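Ballast water and small ferries: our term project
Henrike Oltmanns, group 2

When our supervisor first suggested ballast water, I'll admit I pictured a very dull spring. I was wrong! Ships take on sea water to stay stable and let it out again somewhere else, and whatever was swimming in it goes along for the ride. We wanted to know whether a small ferry could treat its ballast without giving up half the engine room.

Our test vessel was the Jenda, a car ferry on the Irari crossing. We drew her tanks and pipework in 3D from the yard plans, then tried two treatment layouts in the model: a filter with a UV lamp, and a filter with chemical dosing. Netudgate, the program we used for the flow runs, took a while to learn (the manual is thin on valves), but once it clicked we were running cases every evening.

We did 10 runs per layout, each with 1000 litres passing through the filter. The UV layout fitted behind the port pump with room to open the access hatch. The dosing layout needed its own store for chemicals, and we had to move a ladder to make that work, so the crew would lose their short cut to the deck.
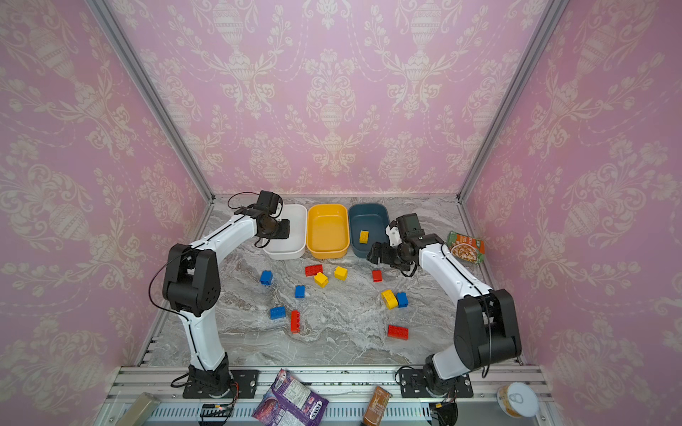

The weak spot in our work is muddy water. UV light does poorly in it, and the Irari is brown for weeks after rain. Liao, our second supervisor, has offered us water samples in April, and we'd love to put real cloudiness values into the model. We also want to redo the pipe bends near the sea chest, where our mesh was too coarse and the pressure figures jumped about.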